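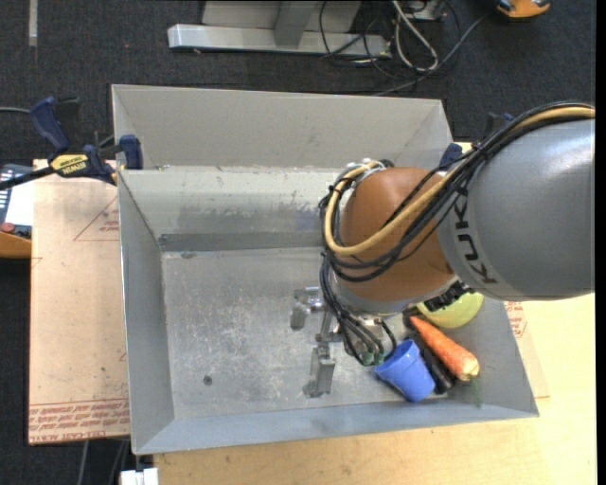
25 August 2025, bin cell, budget notes

Danang wants the equipment list for the second bin station before he goes on leave, so I'm putting everything in one place instead of in six emails. Prices are without shipping unless I say so. Noémie, please correct anything that's yours.

**Arm**

No purchase. We stay with the KUKA for this station. I priced a smaller arm from Primach last month and the saving went away once I added a new controller, training and the mounting plate. It would also mean keeping two sets of spare parts. If the second station gets its own arm, that goes in next year's request and not this one.

**Gripper**

The two-finger gripper does the job on most of what we put in the bin. The fingers are the weak point. One is a bent bracket and the other is a block with a foot on the end, and they want replacing as a pair.

Two quotes in:

- Purba, machined finger set, with blanks we can cut ourselves: 3097 for the set. Lead time 36 working days.
- Braltwood, complete gripper with quick-change plate. Costs a good deal more, and the quick-change plate adds height below the flange. Waiting for the drawing.

I'm leaning toward Purba. The Braltwood unit is nicer to work with, and Noémie liked it at the demo, but the extra height eats into our reach at the near corners, and that's where things end up. Today's cup and carrot are both over in the near right corner. A longer tool will have the wrist up against the rim sooner when it has to come in at an angle. I'd like to see the approach angles in simulation before anyone signs for it.

Ask Purba if the blanks can be ordered alone. The site only shows the set.

**Bin**

Keep the sheet-metal bin. The floor is scratched all over and the walls are scuffed, but that doesn't hurt anything and I would sooner have scratches than pay for a new one. For station two I want the same inside dimensions so the collision model carries over. Fadivport can fold one to our drawing. They want the drawing as a flat pattern, which I don't have. Noémie has the original somewhere, I think on the old share.

If we order from them, ask for holes along the rim. See next item.

**Clamps and fixturing**

The bin is held with bar clamps on the far corners (the left one is an IRWIN). Fine for now, but each time someone bumps a clamp we have to check the calibration again. I'd like to budget for a bolted bracket on each corner, made in house from stock. Material cost is small enough to go under consumables.

The clamps come back to the general bench when the brackets are on. Please don't order more clamps.

**Panels**

We have acrylic sheet, still with the paper on. It's cell-cast, so it should machine cleanly. Leave the paper on until the panels are cut and drilled. There's enough for the sides of station one if I lay it out carefully. Station two would need new sheet, so put in one line for that and get the price from the same supplier as before. No need for three quotes at that amount.

**Cables and hose**

This is the line that always gets cut and I want it to stay in. The hose and the cable bundle run over the arm and loop at the wrist, held with ties, and the cables sag below the hose. With the arm in the bin they hang close to the far right clamp. What I want:

- a proper dress pack for the wrist end, with a rotating holder
- spare connectors for the tool cables, the small green ones (2 minimum)
- cable duct for the floor, enough to get from the stand to the wall
- strain relief on the table edge

The floor duct is partly a safety matter. There's a tangle on the carpet behind the cell and people walk through there to reach the stand. Danang said it could come from the building budget. I've written to ask. If they say no it comes back here.

**Objects**

Small money, but it needs a line or we end up paying for it ourselves again. The test set needs spare cups and bowls of the same kind, bought in one order so the colors match. Noémie wants 9 of each. I'd take fewer, storage is already full, but the price hardly changes so I've left her number in.

**Table**

The wooden tabletop stays. I looked at an aluminum profile table — good, stiff, and more than the fingers and bin together. Moved to the wish list.

**Open before this goes to Danang**

- Braltwood: drawing of the quick-change plate, and whether the demo unit can be bought at a discount
- Purba: blanks only, and does the quote hold through September
- Fadivport: flat pattern from Noémie, then a firm price
- Building: floor duct, yes or no
- Me: measure the clearance from wrist to rim with the arm at its lowest pick, all four corners, and write it in here
- Teach pendant holder. It keeps ending up on the table next to the bin. A wall hook would do — check the drawer under the printer first.

Order of cuts if the total comes back too high: sheet for station two, then the folded bin, then half the objects. Fingers and dress pack stay.

Noémie has the spreadsheet open, so send changes to her and don't edit it yourself.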